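Two arms, five taps and a lot of purple cable

Share 14 | 6 comments

The test cell at Gradano stands at the back of a former joinery shop in Flaltadwood, between a bandsaw that came with the lease and a bench full of spare motors. The engineer who looks after it has spent most of the past year comparing gripper fingers for the Jamelden project, a small programme on plumbing work done by pairs of robot arms. She agreed to talk on a Tuesday afternoon while a batch of runs was being checked, on the condition that we kept it to the hardware.

Jamelden started with one arm. "We did all the early work single-handed, with the part held in a fixture," she said. "It was fine for turning a lever. Once you want to put a fitting on or take it off, you need something to hold the other side, and the fixture was deciding the angle for us."

The present setup has two arms on a shared mounting plate and a rectangular pipe frame with tap fittings along the top. She chose taps partly because they are awkward. A lever, a round knob and a plain nozzle all need a different approach, and chrome gives depth sensors trouble.

"Painted parts are easy. We had a set of painted blocks and every gripper we tried looked good on them," she said. "Then we bought a box of taps from the builders' merchant and two of the designs went straight back in the drawer."

The comparison itself is simple. Each set of fingers gets 400 attempts, split evenly between the fittings, and an attempt is marked as failed if the part slips, turns in the grip or has to be put down and picked up again. Parallel pads came first. They held the straight bodies well but needed more room on either side than the frame allows. A soft-tipped pair from Viklund was kinder to the finish and better on round knobs, though the tips wore and had to be changed after every 10 sessions.

The angular fingers now on the arms were a compromise. "They get into narrow places, and I can see past them," she said. "On a knob they're a bit worse than the Viklund tips. I can live with that, because a worn tip gives you a different gripper on Friday from the one you had on Monday, and then what are you comparing?" 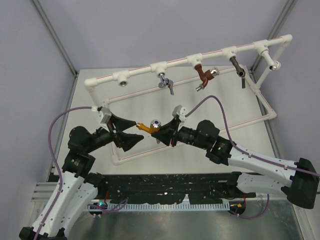
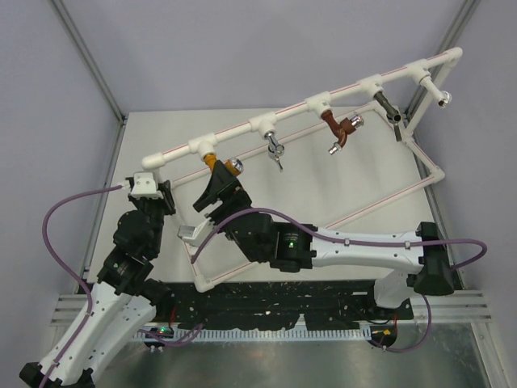
The two-arm cell at Gradano. The orange-coloured fitting with the chrome knob is in the right gripper in the first picture and at the left end of the pipe frame in the second.

Much of our conversation was about cable. She routes it along the outside of the arms, clipped to the links, and leaves a loop at the wrist so the joint can turn without pulling. The loops look untidy and visitors often suggest running everything inside.

"I've done that on another arm. It took a day to replace one lead," she said. "Outside, I can see when it's rubbing. If a clip goes, I put another one on and we carry on."

She was less happy with the first controller, which treated the arms as separate machines and passed messages between them. Delays were short but they varied, and when both grippers had hold of the same part the arms would push against each other. The replacement runs both from one clock. She said that change did more for the success rate than any of the fingers, and that she should have made it before starting the gripper tests. The first batch had to be run again from the beginning.

Does she think two arms are worth the cost for this sort of job? She took some time over that.

"For handing a part across, yes. For reaching into a corner, sometimes the second arm is just in the way. You spend a lot of planning time keeping the elbows apart. I'd say to anyone starting out, set up the frame on the bench, stand where the arms will stand, and try it with your own hands first. If you keep bumping your wrists, the robot will too."

The next round will use the same frame with the fittings in a different order, so that the controller cannot depend on finding a given tap in a given place. She also wants to try a mixed pair, with the angular fingers on one arm and the Viklund tips on the other, and has asked for up to 5 weeks of cell time in September to do it. The request had not been approved when we spoke.

6 comments | Share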